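Budget for a second sorting cell – what would you cut?

olaaksonen
2023-07-31
We sort returned panel parts at Follham, mostly push buttons and switch bodies, with a few small metal bits. I have to put in for next year's kit by October. One quote is from Vidal for two arms with grippers, the other from Britness for one arm and a better gripper. The gap between them is 78 per cent. 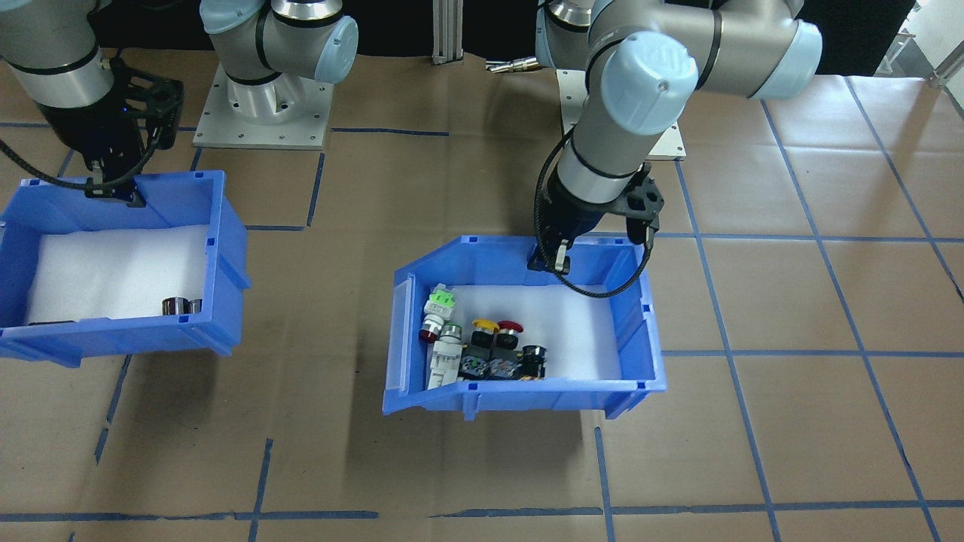
My worry is the small stuff nobody prices. Bins, foam, spare fingers and cables came to over 1,000 last year and none of it was in the plan. White foam in the bottom of a blue bin is cheap enough, but we replace it often, and I want a proper line for it this time.

plerkel60
Get the single arm. Two arms means two lots of spares and twice the servicing.

o_russo
Don't agree with Plerkel. One arm down and you've got nothing running. We lost 4 shifts that way. I'd take the two and haggle on the service contract.

plerkel60
Depends how many parts she gets through. If it's one bin a shift, a person can cover.

olaaksonen
More than one bin. Osvaldo, did your service price include cables?

o_russo
No, charged separately. Ask for it in writing.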